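Reisen > Inseln und Küsten > Gespräche

Start Ziele Unterkünfte Karten Kontakt

Wer nach Dendley will, muss die Fähre um kurz nach sieben nehmen oder bis zum nächsten Tag warten. Nandi Visser hat in ihrem ersten Jahr auf der Insel beides ausprobiert. »Das Warten war angenehmer«, sagt sie, »da gab es wenigstens Kaffee.«

Seit vier Jahren führt sie Gäste durch den alten Hafenort, im Sommer bis zu 886 in der Saison. 1.103 Menschen wohnen hier, und die meisten haben eine Meinung zu ihren Rundgängen. »Mein Nachbar findet, ich laufe zu schnell am Zollhaus vorbei. Er ist dort geboren. Ich habe ihm angeboten, sich dazuzustellen, aber er will Eintritt.«
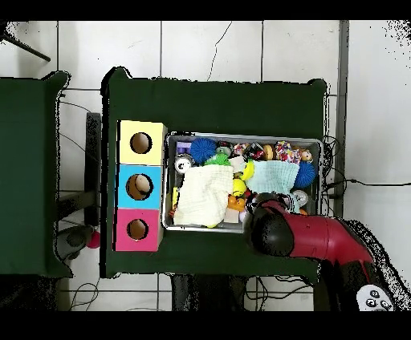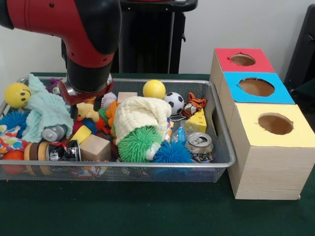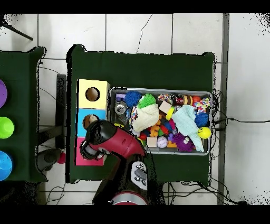
Spielzeug auf grünem Tisch, alle drei Aufnahmen vom selben Tag.

Die beste Reisezeit? »März«, sagt Visser sofort. »Dann hat die Bäckerei zu, es weht, und man bekommt ein Zimmer.« Den Leuchtturm empfiehlt sie nur bedingt: Die Treppe sei eng, und oben sehe man vor allem den Parkplatz. Schöner sei der Weg nach Bisov, zwei Stunden an der Steilküste entlang, zurück mit dem Bus. Falls er fährt.

Und wohin reist sie selbst? »In die Berge. Da fragt mich keiner nach der Fähre.«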